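2 min read

Flerkov have put out their second album, Tirnow. I've had it on since this morning, so I'll put my thoughts in one thread.

For anyone new to them, Flerkov are a duo from Tratbridge, one rapper and one producer. The first record was mostly drum loops and not much else. I liked it but rarely went back.

Tirnow is 25 minutes long. Nine tracks, no skits, no interludes. The vocals sit higher in the mix this time and you can make out every word, including the fast second verse on Negussie.

Negussie is the single that came out in October. The album version has a longer outro and a different bass line. I prefer the single.

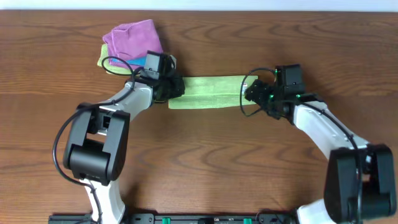
One reply already says the bass on the single was too muddy in a car and the new version fixes it. Fair enough. I listen on headphones, so I wouldn't have picked that up.

The back half is slower. Track six drags a bit and the hook gets repeated too many times. Track seven has live horns and is my favourite colour on the whole record.

Vinyl is limited to 1281 copies, in a plain grey sleeve with the lyrics printed inside. Mine hasn't shipped yet.

They're playing two hometown shows to launch it. I've got a ticket for the second and will add the set list to this thread afterwards.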